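Hand-held gripper, table work: gallery

Last updated: 18/03/2025

Helmy is the hand-held gripper we use at Skisulance to show a task to an arm. The operator squeezes the handle, the fingers close, and the wrist view is recorded together with the finger opening and the pose of the tool. The arm later runs a policy trained on those recordings. It carries the same fingers and the same view, so the recordings need little conversion before they are used.

The task set covered on this page is soft goods on a flat table: pick up, move, lay down, fold once. It has 88 accepted demonstrations. A demonstration is accepted if the pose track is unbroken, the fingers are in view from start to finish and the operator does not stop for longer than 2 seconds. Folding is the part of the set with the most rejections, mainly because the tool is turned too quickly at the end of the fold and the pose track drops out.

Each picture is a single still from the wrist view. Select a still by what the fingers are doing and where they are over the table, as the operator's body is seldom any help.
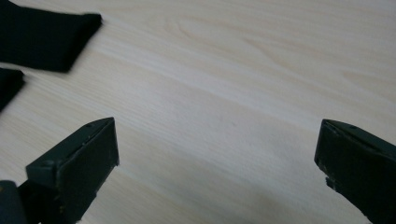 Cormac Carroll

Fingers open over bare table, with black material lying towards the upper left. Both tips are visible, and so is the wood between them. We ask for this at the start of an approach: jaws open, nothing between them, the grain sharp enough to track. Plain pale tops give the tracker less to work with than a patterned mat, but the grain on this one has been enough at normal hand speed.

The small round hole near the tip of each finger is useful when checking alignment. If the two holes sit at clearly different heights in the view, the camera mount has moved and the session should be stopped. The chipped step on the lower left edge of the right finger does not affect this check. It does upset the automatic finger outline, which expects a straight edge, so for this pair the outline was drawn by hand and saved with the calibration.

Notes on operating

Hold the tool with the elbow away from the body and move from the shoulder. Wrist-only movement gives short, curved paths that the arm cannot always reach. Approach the cloth from the open side of the table, close on it, lift straight up, then travel. Lifting and travelling at the same time looks natural to the person doing it and trains badly.

Operators change every 20 minutes. Innes Ogilvie recorded the first half of the set and I recorded the second. Our styles differ: Innes closes early and slides in, I close late. Both were kept. The training software, Flernitell, weights them equally unless told otherwise, and we have left that setting alone.

Remote control was tried on the same task with the Cleltum desk controller. It gives cleaner arm paths, as the arm is doing the moving, but each demonstration took well over twice as long and the operator could not judge how firmly the cloth was held. We still use it for corrections. When the policy stalls, the operator takes over, finishes the movement and hands back, and that section is added to the training data with its own tag.

Finger opening is logged as a percentage. Fully open is 100 in the log, although anything above 90 is treated as open by the software. A wide gap with no cloth in it is labelled "free". The label is set from the opening first and checked by eye on the stills afterwards.

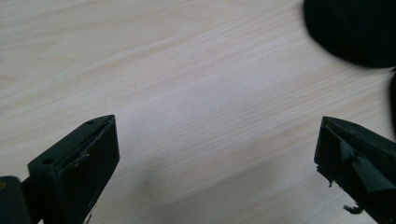
Open fingers, clear table between them. Dark material out of focus, upper right.

Wear shows mostly on the right finger, where the covering on the inner face has a peeled edge and torn bits stick out along its left side. The left finger has only light scuffing. Loose scraps matter in the recordings as they change the outline of the finger and can be taken for part of the cloth when the two are the same colour. Trim them before a session, then take a new reference still with the jaws open and another with them shut. Do not trim part way through, or the two halves of the session will need separate outlines.

The soft grey shadow on the table moves with the tool and is left in the training data. Masking it was tried in an earlier set and made no difference to the results.

Stills of the fold and the lay-down will be added in April, once the pose tracks have been checked.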